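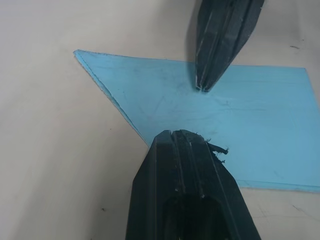
Prothero Lane Arts Association
Minutes of the general meeting, Tuesday, 7 p.m., upstairs room

Previous minutes
Accepted with one correction. The mural on the Nalach building is on the north wall, and the minutes had it on the east.

Bus shelter posters
The association has an offer from Hatidby, the company that holds the advertising contract for the bus shelters on the main road. It would give us six shelter panels for the whole of May, printing included. In return it wants its logo on every poster and final say over what goes up.

Members were divided. Some felt six panels in full view of the road was more than we could ever pay for. Others objected to a company approving the work, and asked what would happen to a poster that criticised advertising. The secretary read out the clause in the draft agreement. It allows Hatidby to decline any design "at its discretion" and does not require a reason.

Moved that we reply accepting the panels on condition that the logo is no larger than the artist's name and that refusals are given in writing. Seconded. Carried, two against.

Laneway wall
Council has confirmed the permit for the Prillevitz Street wall. It covers painting and paste-ups to the height of the downpipe bracket. Colour samples are not needed. The owner has asked that the meter box be left clear and that no work be done before 8 a.m.

Budget
The public art grant of $3,000 has been received. Scaffold hire and paint for the laneway wall will come out of it first. A member asked whether artists would be paid a fee. Deferred until the scaffold quote is in. 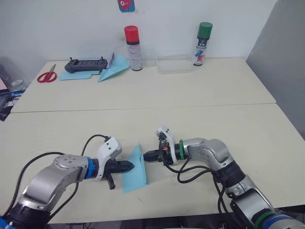
Folded blue sheet on the table.

Call for entries
Entries for the shelter posters will be capped at 30. Artists may send one design each, in portrait format. Work that has already been shown in the street is eligible. The wording of the call will go out to members by email before it is posted on the website.

Other business
The paste-up on the Nalach roller door has been painted over again. The owners say it was not them. A letter will be sent to council's graffiti removal contractor with a copy of the permit.

The key to the side gate is still missing.

Meeting closed 8.40 p.m.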